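Wiping Down Display Toilets and Urinals in a Showroom

Applies to: dry-display vitreous china (not plumbed), wall-hung urinals, seats and lids, tile floor along the display wall
Last revised September 4, 2026 by Elisa Donati

Display fixtures are not used, but they collect dust, fingerprints and glove marks, and glazed china under showroom lighting shows all three. The procedure below covers a routine wipe-down. It does not cover plumbed fixtures, which need a bowl cleaner and a flush.

What you need

Cotton or microfiber cloths, dark and light
Spray bottle with neutral cleaner, diluted per the label
Paper tissue for spots and drips
A cardboard box or tray for supplies and used tissue
Plastic scraper for label residue
Dry towel for chrome

Do not use scouring powder, steel wool or anything containing bleach. Powder dulls the glaze, and bleach attacks the finish on chrome fittings and some seat hinges.

Before you start

Check the floor along the wall. Loose valves, pipe fittings and hinge packs tend to end up next to the fixture they belong to. Leave them where they are if the display is still being assembled, and clean around them. Move power strips and extension cables back from the spray area. If a strip has to stay within reach of the fixtures, switch it off at the outlet first.

Test each unplumbed toilet for movement by pressing on the rim with one hand. A bowl that rocks has not been shimmed. Tag it and skip it.

Procedure

1. Raise all lids and seats in the row. Working with the whole row open makes it easy to see which bowls are done: close each lid when the unit is finished.

2. Start with the urinal. Spray the cloth, not the china. Overspray on a painted wall leaves a tide mark that has to be washed out to the nearest edge. Wipe the top, then the sides, then the inside from the upper lip down.

3. Move to the first toilet. Wipe the tank lid, tank front and flush button or lever. Refold the cloth.
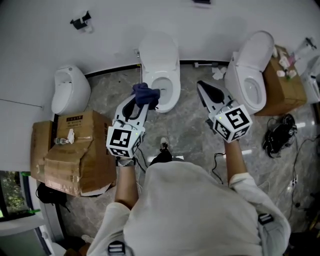
4. Wipe the underside of the lid, then both faces of the seat, then the rim. A dark cloth is the better choice for this pass: ceramic dust and plaster show up on it, and you can tell when a face of the cloth is spent. Switch to a light cloth for the final pass, where you are looking for grease and black rubber marks.

5. Wipe the inside of the bowl down to the trap. Blot any cleaner that runs to the bottom with tissue. On a dry display it has nowhere to go and will leave a ring.

6. Wipe the outside of the base, including the strip between the china and the wall.

7. Dry chrome valves and hinge caps with the towel.

8. Close the lid. Repeat for the remaining units.

9. Collect used tissue, then wipe the baseboard. A black baseboard shows dried cleaner as a gray film, so use plain water there.

10. Dry-mop the tile. On marble-patterned tile, stand at a low angle to the light to find missed spots, as the veining hides them from above.

Label residue

Warm the residue with a cloth soaked in hot water for 5 minutes, then lift it with the plastic scraper. Repeat if needed. Solvent is safe on glazed china but will cloud most plastic seats.

Frequency

Wipe fixtures nearest the entrance every day and the rest of the row every 3 days. Following any drilling or tile cutting in the room, do the full procedure once the dust has settled.

Questions on seat materials go to Remo Galli.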